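Home Products Downloads Support Contact
Filed under: Controls > Dimming and Daylight > Closed tickets

Ticket: Slow pulsing at low dim level, Landeg room, Pammont building
Priority: Normal
Status: Closed
Opened: Mon 7 September

Reported problem

Ceiling panels in the Landeg room rise and fall slowly in brightness when the room is on the daylight setting. The cycle takes several seconds in each direction. It is easiest to see on the wall and on light-colored tabletops. It does not happen at full output. The customer first took it for clouds passing, then saw it after dark with the blinds down.

Equipment

Naller room controller, DALI output, one ceiling light sensor per zone. Detaro dimmable drivers, tunable panels locked at 4,000 K. Two zones: window side and wall side. Daylight target is 400 lux at table height. The controller was replaced last November and the old configuration was imported from backup.

First response

Asked for the controller event log, the driver settings export and the firmware versions. Asked the customer to set the room to manual and hold it at a fixed level for an hour.

Customer reply

No pulsing in manual at any level. Export and logs uploaded. 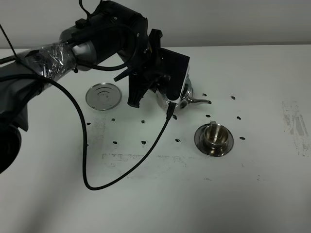 Arm over the white table, gray wall behind.

Notes on the export

Driver firmware is current. PWM frequency is set to 2,000 Hz on every driver, as delivered. Minimum level is 1 percent. Fade time is 0.7 seconds on both zones. Bus voltage in the log is steady and there are no missing-device events. With manual mode clean, the drivers and the supply wiring are unlikely to be the source. Driver replacement put on hold – the customer had already asked for a quote.

Step 1: Mains and bus

Customer's electrician measured the supply at the panel and at the farthest driver. Both within limits and stable while the room was pulsing. DALI bus polarity is not significant on this model but was checked anyway. No change.

Step 2: Fade time

Fade time raised from 0.7 to 4 seconds. Pulsing got slower but did not stop. The swing between high and low was the same. Returned to 0.7 seconds so that later results could be compared with the first log.

Step 3: Sensor gain

Gain on both sensors lowered one step. Pulsing was weaker in the afternoon and back to the original strength in the evening. The log shows the output turning around near 22 percent on the way down each time. Above that level both zones settle normally. Gain returned to default.

Step 4: Sensor view

Checked for a sensor picking up direct light from its own panel. The customer covered the window-side sensor with card. Both zones went to full output, which is wrong. Only the window-side zone should have responded.

The customer then covered the wall-side sensor and left the other open. Nothing moved. The wall-side zone should have gone up. Test repeated with the same result after a restart of the controller.

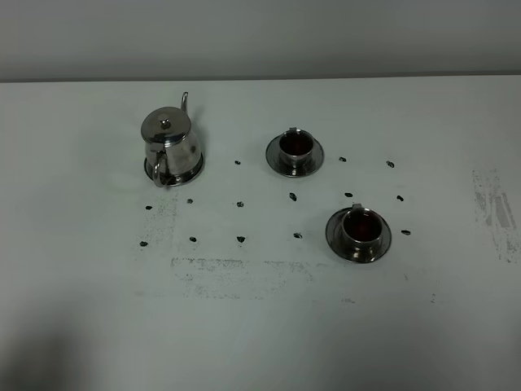

This changed the direction of the ticket. Until then we had treated the zones as two separate loops, one of them badly tuned. The covered-sensor test shows that both zones follow the window-side sensor and that the wall-side sensor is doing nothing.

Step 5: Zone table

Requested the full zone table, which is not part of the standard export. It has to be pulled from the service menu with the installer code. The table lists the window-side sensor as the input for both zones. The wall-side sensor is present on the bus, has an address and reports a value, but is not assigned.

Each zone runs its own correction against the same reading. When one zone dims, the sensor sees less light and the other zone raises its output. The first then corrects again. At high levels the daylight share is large enough to hide this. At low levels the panels supply nearly all the light the sensor sees, and the two loops chase each other.

Cause

Import of an old backup into the new controller. The old model allowed one sensor slot per room and the import copied that slot to every zone. No warning is shown.

Fix

1. Service menu, Zones, Wall side, Input: select the wall-side sensor.
2. Save, then restart the controller from the menu. Pulling the power does not write the table.
3. Run daylight calibration for each zone after dark, blinds closed, other zone off.
4. Repeat the covered-sensor test on both sides.

Result

Customer ran the steps and uploaded a new log covering two evenings. Both zones settle and stay level, including below the old turning point. Covering either sensor now moves only its own zone. Wall-side calibration failed once with "reading unstable" – a hallway door was open. It passed on the second try.

Follow-up

Quote for replacement drivers canceled. Customer has other rooms at Pammont on the same backup file and will check the zone tables before the evenings get darker. Request passed to the Naller firmware team to add the zone table to the standard export and to flag any sensor on the bus with no zone.

Ticket closed with customer agreement. Reopen under the same number if the pulsing comes back.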